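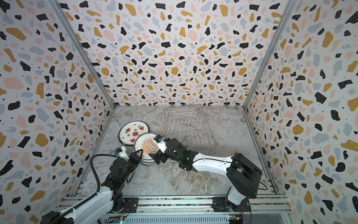 I'd been trying to pin Hedvika Jelínek down since last September, and when she finally said yes it came with a condition. I had to turn up in something old. So I drove over in the Minor with the heater stuck on and both windows down, and she was out on the drive before I'd even got the door open, peering at my sills.

"You want to look at that nearside one before the winter," she said, and then, "Tea?"

If you've been to any of the spring meets you'll know her car, even if you don't know her. It's the cream Wolseley 1500, the one with the dented hubcap she won't replace. She bought it for 85 pounds from a farmer near Wullow, no engine in it and a family of hens on the back seat (she says the smell lasted three summers). I asked what on earth possessed her.

"I'd gone for a gearbox! I only wanted the gearbox. But he'd have scrapped the rest, and I'd already seen the dashboard by then. All that walnut, and hardly a mark on it."

The engine came later, through Shengli Tan, who some of you will remember from the old autojumble at Penetti. He had a good 1489cc unit under his workbench and let her have it on the understanding that she'd collect it herself. She did, in a borrowed horsebox. Getting it home was easy enough. Getting it in took most of a fortnight, largely because the mountings had been got at by somebody with a hammer.

"I'm not a mechanic," she told me, more than once. "I taught geography. I had the manual in one hand and Shengli on the telephone, and when he went to bed I stopped."

I wanted to know about the colour, as there's been some muttering in the club about it. She laughed at that.

"Let them mutter. It was grey when I got it and it was cream underneath, you can see it behind the door cards. Yufang Ding matched it for me off the inside of the glovebox. If anyone's got a better idea of what it was, they can come round and show me."

She's a great believer in driving the thing. Her longest run so far is 561 miles over a long weekend, with Vanderleia Honorato navigating and a flask wedged behind the handbrake – one puncture, one wrong turn, no tow rope. I asked how fast she goes and she said 60 if it's flat and she's feeling brave, but it's happier a bit under that and so is she.

What about the brakes? (I have to ask everyone about brakes, mine being what they are.)

"New cylinders all round, and I bleed them every spring whether they want it or not. The back ones are a pig."

Next is the headlining, which has come down at the rear and tickles anyone over five foot six. Obaidul Barua has promised her a length of the proper cloth, and she's promised him marmalade. After that she'd like to find a straight front bumper, so if you've got one in the loft, do get in touch through the club and I'll pass it on.

I had a quick go round the lanes before I left. Lovely light gearchange, and the seats are miles better than mine. She didn't say a word until third gear and then told me to listen to the back axle, which I did, and it hums.

Posted 07/04/2007

Recent items
Spring run to Mensah: route and stopping places
Wanted: Minor heater tap, any condition
Waxing your sills, part two
Riley or Wolseley? Your letters
Penetti autojumble remembered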